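Print this page | E-mail this page

Skumo Tier Separator Set, 14 cm

Load-bearing separator for stacked wedding and celebration cakes. Each set contains 2 plates and 7 hollow dowels. Plates are food-grade polypropylene, white, with a raised locking rim. Dowels are supplied overlength and cut to tier height with a serrated knife.

Rated load is 1000 g per dowel, evenly distributed. Do not use under fruit cake tiers without a center dowel. Chill buttercream tiers before assembly. Hand wash only.

Stocked at Soltano, Sodcombe. Hire sets return from June.

Last updated: Tue 28 May

Contact | Copyright Soltano | Back to top

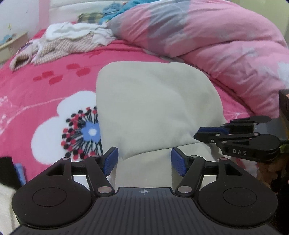

Kimie Uchida wrote that the rim held well on a ruffle finish, but the dowels needed trimming twice before the top tier sat level.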